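Budgeting for a two-arm tabletop setup – what am I forgetting?
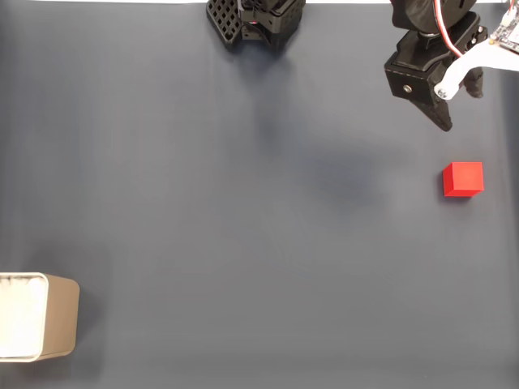
Hi everyone, and thanks in advance for reading, I know I go on a bit. I teach an after-school robotics group and we've been given 2000 dollars to put together a second bench with two small arms, doing the usual beginner job of picking up a cube and dropping it in a bin. I have a quote from Grorent for a pair of arms with grippers, power supplies and cables, and it comes to 2188 with shipping, so I'm already over before I've bought so much as a clamp. Lamell sells what looks like a very similar pair as a kit for quite a bit less, but you print the plastic parts yourself and wire it all up. I do have a printer at home (a slow one, bless it). I'd need everything running by September. Would you stretch for the assembled pair, go with the kit, or start with one arm and add the other later? And what else should be on my list that I haven't thought of?

Posted by benchmouse

pepperjack_tx
Get the kit. You'll learn more.

oldharbor
Congratulations on the money! I've set up three of these benches now, and I'm going to be long-winded too, so get a coffee.

I'd lean toward the kit, but please don't spend the whole difference on day one. On my last bench the extras came to 486, and that was with a table I already owned. The biggest piece was spare servos. Kids will drive a gripper into the table, and the little gears inside give up sooner or later, so buy two spares up front and order them with the kit so you only pay shipping once. After that came a decent camera and mount, a powered USB hub, table clamps, filament, and a bag of the tiny screws, which vanish into the carpet like nothing I've ever seen.

Some things you can get for next to nothing. A plain matte cloth in a dark color makes a lovely work surface, with no glare, and a bright cube stands out well against it. Any open bin from the kitchen drawer will do for the target. I've seen people pay Ndlovu prices for a "task set" that was a few cubes and a tray – save your money for the servos.

Do set aside something for wiring. The thin wires that run down to the gripper need enough slack to move without catching, and I had to redo mine twice. A roll of sleeving and some small zip ties will take care of it.

As for starting with one arm, I did that once and regretted it a little. The second one came from a later batch and the mounting holes had moved, so I ended up drilling a new base plate. If you can buy both together, do.

One last thing, ask Grorent if they have a school price. They don't put it on the website, but they took a bit off for me when I wrote in July and mentioned it was for a classroom.

slowgear
Mostly agree with oldharbor, except on the printing. On a slow printer two arms' worth of parts took me most of a month, with plenty of failed prints in there. Cerell will sell you the printed parts already done. I paid 462 for two sets, so check that against your budget before you count on the kit being the cheap way. I'd also ask what the lead time is, mine was five weeks.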